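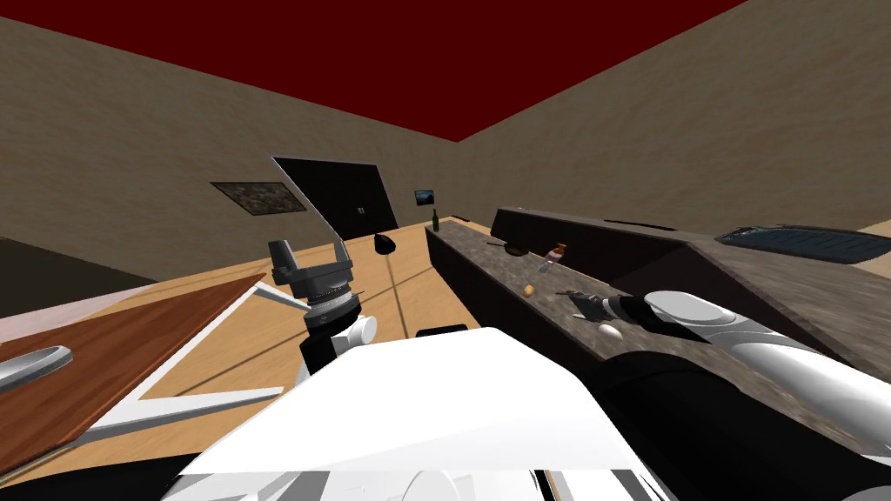 According to Sepehr Tabrizi, the color of a ceiling changes how tall a room feels more than a foot of added height would, and most accounts of interior painting have been slow to take the point seriously. The remark appears in the opening pages of his study of domestic paintwork in Illholm and is often repeated in later writing on the subject. Other writers have questioned the comparison, noting that the effect depends on the size of the room, the finish of the paint and the amount of daylight.

Ceiling color is the choice of paint, stain or wash applied to the overhead surface of a room. In most modern homes the ceiling is white or off-white. Strong ceiling colors, among them dark red, deep blue and green, have been used in many periods and are again common in dining rooms, studies and hallways.

Terms

A ceiling painted darker than the walls is usually called a dark lid. A ceiling painted the same color as the walls is said to be wrapped. In a dropped scheme, the ceiling color is carried a short way down the wall, often to a picture rail, so that the line between the two surfaces sits lower than the true corner. The word "fifth wall" is found in trade literature but is avoided by some writers, as it can also mean the floor.

History in Illholm

Early houses in Illholm had open beams and boards, which were left bare or coated with limewash. Smoke from open hearths darkened these surfaces, and limewash was renewed each spring. Closed plaster ceilings came into use first in the merchant houses near the harbor and later in row housing.

Red ceilings became a local custom in the Rimum district. The pigment was an iron earth dug from shallow pits to the north and sold dry, by weight. Mixed with skim milk and lime, it gave a flat brownish red that hid soot well. Tabrizi's survey covered 1,443 rooms in Rimum and the streets next to it, and found traces of red under later paint in 500 of them. Most of these were kitchens or front rooms. Bedrooms were seldom treated in this way.

The custom faded when gas and then electric lighting reached the district. Households wanted surfaces that returned light to the room, and white distemper was cheap. By the time the Rimum pits closed, red ceilings were found mainly in taverns and meeting halls.

Effect on a room

A dark ceiling reflects less light than a pale one and tends to draw attention to the edge where it meets the wall. With beige or cream walls, this edge reads as a sharp line, and any unevenness in the plaster corner becomes easy to notice. For this reason painters often straighten the corner with filler before applying a dark color.

Ceiling paint is usually flat. Gloss finishes show joints and roller marks, although they have been used on purpose in small rooms to pick up lamplight. A paint maker in Illholm, Virkora, lists its ceiling reds only in a flat finish.

Color on the ceiling also changes the look of nearby surfaces. Light reflected from a red ceiling can warm a pale wall, and samples are best judged in place, both in the morning and after dark.

Application

Deep reds cover poorly over white. The usual method is a gray or brown undercoat followed by two finish coats, and a third where the pigment is a clear one. The Bagheri manual, long used in local trade schools, calls for 4 coats in all and a drying time of one night between them. It also advises that the ceiling be finished before the walls, and that the last coat be rolled toward the main window.

Preservation

Surviving red ceilings in Rimum are protected in 70 houses. Owners may clean them with a dry sponge but may not wash them, as the older milk-based paints soften in water. Repairs must be made with a matching earth pigment – modern red dyes are not accepted – and a small patch of the original surface must be left uncovered for later study.

See also

Distemper
Limewash
Picture rail
Iron earth pigments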